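Tevinthorpe Gardens: Visitor Questions

Last updated 2026-10-09

When are the grounds open?

The grounds open at 7 a.m. every day of the year. Closing time follows the season and is posted at the Bednarek Street gate. Visitors are asked to begin walking toward an exit when the bell is rung, 30 minutes before the gates are locked.

Is there an admission charge?

General admission is free. Guided tours, evening concerts and classes held in the Florno Pavilion require a ticket. Tickets may be bought online or at the visitor desk, and are not sold at the gates.

May I bring my dog?

Dogs are welcome on a leash no longer than six feet. They are not permitted in the Rose Court, the children's garden or any building. Service animals may go anywhere the public may go.

Where can I park?

The Prasenlow Road lot has 47 spaces and fills early on weekends from spring through September. Overnight parking is prohibited and vehicles left after closing will be towed at the owner's expense. Bicycle racks are located at both gates.

Can I reserve part of the grounds for a wedding or private event?

Yes. Requests must be submitted in writing at least 30 days before the event. A refundable deposit of $700 is required for any group using amplified sound, tents or catering. Photography by guests is included in the event permit. Throwing rice, confetti or artificial petals is not allowed, and a cleaning fee will be deducted from the deposit if these are found.

What happens if it rains on the day of my event?

An event may be moved once to another open date at no charge, provided the office is told before 7 a.m. on the day. Deposits are returned in full if the gardens close the grounds for severe weather.

Do I need a permit to take photographs?

Personal photography does not require a permit. Commercial sessions, including paid portraits, do. Drones may not be flown over the grounds at any time.

May I pick flowers or collect seeds?

No. Plants, seeds, fruit and cuttings must be left in place. Surplus plants are offered for sale each September, with members admitted one hour before the general public.

Are the paths suitable for wheelchairs and strollers?

The main walks are paved. The woodland loop is surfaced with bark and is not recommended for wheels. Two wheelchairs may be borrowed from the visitor desk without charge; a photo ID is held until the chair is returned.

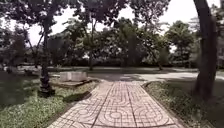
Samina Khattak asked whether the chairs could be reserved ahead of time, as her father cannot stand in line for long. They can. Please call the visitor desk by noon on the day before your visit and give the name under which the chair should be held. Chairs not collected within one hour of the stated time are released to other visitors.

Are picnics allowed?

Picnics are allowed on the Great Lawn only. Grills, open flames and glass containers are prohibited. Alcohol may be served only at permitted events.

How do I report lost property?

Items are kept at the visitor desk for 30 days. Please describe the item and the date on which it was lost. Identification is required to collect wallets, telephones and keys.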